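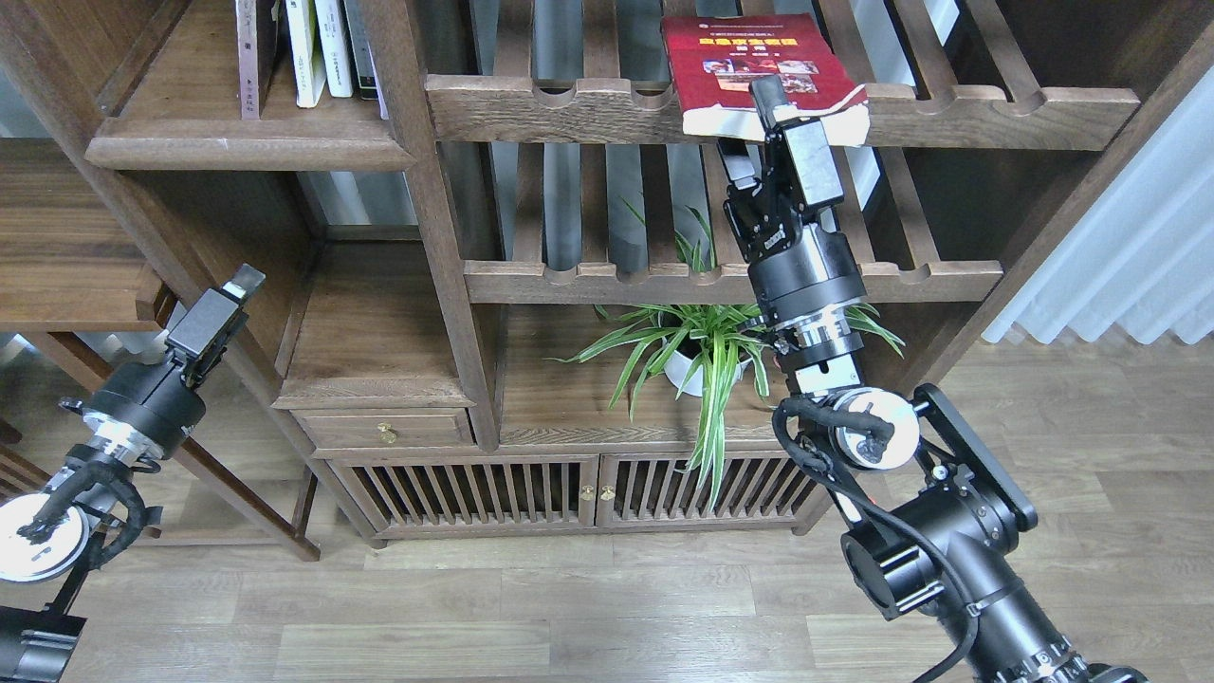

The Plundard shelf from Semside

Hi, I'm Rahel Reisinger, and I've wanted to put a shelf like the Plundard up for sale for ages! I got so tired of seeing only the spines of my books. You get regular cubbies for standing books up, and then two slatted display shelves in the middle where the covers face the room. It's all dark brown wood with lots of grain, nothing shiny, and I love it most next to a bright window (the light comes right through the slats). 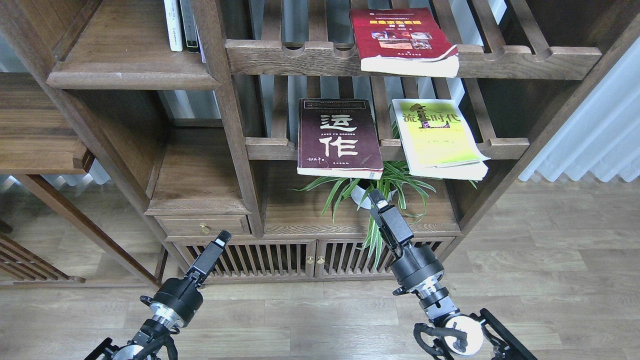
What goes where

The notched rails are my favorite part. Paperbacks can lean back against the slats, big cover art looks great there, and a thick red book like mine still has room up top. Down below I'd go for a plant!
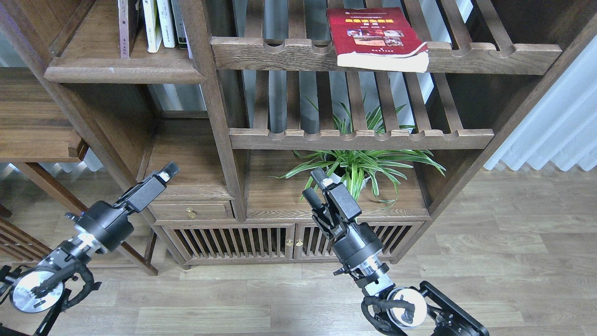 Plundard with the little drawer, slatted doors and brass knobs.

The drawer is small, so think pens and bookmarks. Bigger stuff goes behind the doors. For dusting I run a dry brush along the slats, and please keep plant water off the wood. 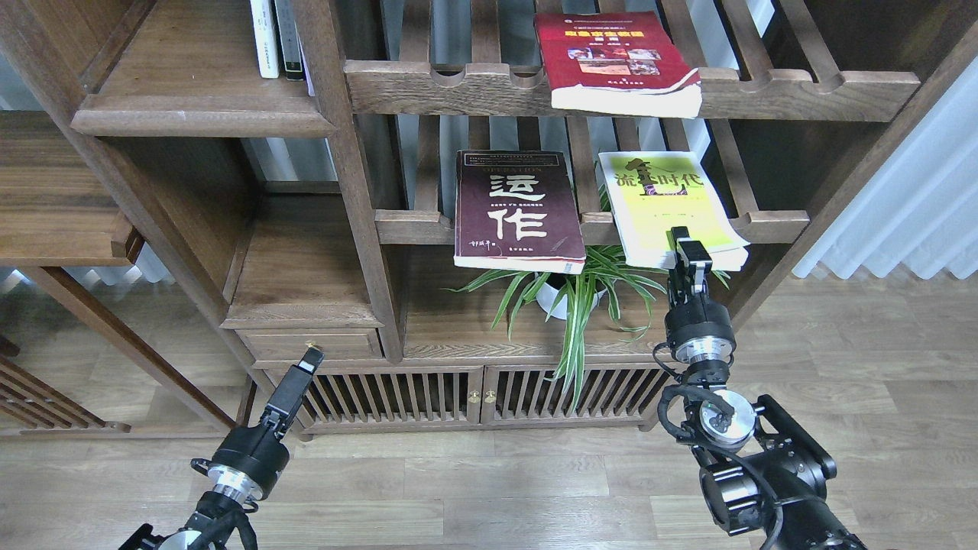 Book covers on both display rails, spider plant underneath.

Item number 1663. Ships in 4 boxes, and delivery takes up to 36 days. I'm taking orders again as of November 27, 2018, so write to me at the Semside shop if you want one or just have a question about the finish.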